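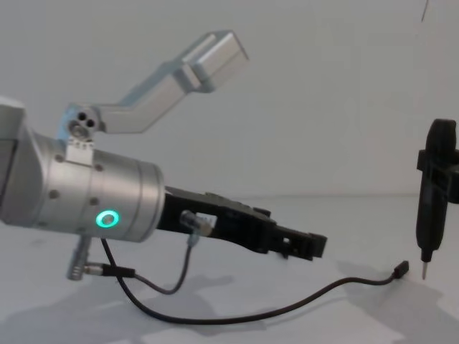 Selon Zoia Zinchenko, il est inutile de détartrer une bouilloire plus d'une fois par an, puisque le calcaire « finit bien par partir tout seul ». Il part, en effet : dans le thé. J'ai bu chez elle, en juin, un earl grey qui croquait légèrement sous la dent, et c'est à cette tasse que vous devez la présente page.

Détartrer une bouilloire à l'acide citrique

Pourquoi l'acide citrique et pas le vinaigre ? Le vinaigre marche très bien. Il parfume aussi la cuisine, le couloir, les rideaux et les trois infusions suivantes. Si vous vivez seul et que vous aimez les cornichons, passez votre chemin.

Il vous faut :
un sachet d'acide citrique en poudre (rayon entretien, ou droguerie si vous avez la chance d'en avoir encore une) ;
de l'eau du robinet, la même qui a causé le problème ;
une éponge douce ;
40 minutes, dont l'essentiel se passe à faire autre chose.

Étape 1. Débranchez la bouilloire, videz-la et regardez au fond. Une pellicule blanche, c'est normal. Des plaques qui se soulèvent comme une vieille peinture, c'est que vous auriez dû venir plus tôt. Dans ce cas, retirez à la main ce qui se détache, sans gratter. Le couteau reste dans le tiroir.

Étape 2. Remplissez à mi-hauteur et faites chauffer sans aller jusqu'à l'ébullition. Coupez dès que l'eau fume franchement.

Étape 3. Débranchez de nouveau, puis versez deux cuillerées à soupe rases de poudre, doucement. Ça mousse. Si vous avez versé d'un coup, ça mousse aussi sur le plan de travail, et si ce plan est en marbre, rincez tout de suite : l'acide attaque la pierre calcaire avec le même entrain que le tartre. Évitez d'avoir le nez juste au-dessus.

Étape 4. Laissez agir, couvercle ouvert. Ne faites pas rebouillir le mélange pour « aller plus vite » : on y gagne surtout des vapeurs qui font tousser et un dépôt de citrate de calcium plus tenace que le premier. Je parle d'expérience — ma vieille Grerkus en garde une auréole.

Étape 5. Videz dans l'évier, passez l'éponge, rincez trois fois. Faites ensuite bouillir une pleine bouilloire d'eau claire et jetez-la. Goûtez la suivante. Si elle pique, recommencez.

Et le filtre du bec ?
On l'oublie toujours. Sur la plupart des modèles, il se déclipse vers l'intérieur. Laissez-le tremper dans un bol avec un peu de la même solution. Sur ma Lenach, il faut deux ongles et du vocabulaire.

À quelle fréquence ?
Avec une eau dure, une fois par mois. Avec une eau douce, deux ou trois fois par an. La dureté figure en principe sur le relevé du distributeur d'eau, que vous avez rangé avec les notices.

Pour ce qui est de la poudre restante, gardez-la au sec, dans un bocal étiqueté. Elle ressemble beaucoup au sucre.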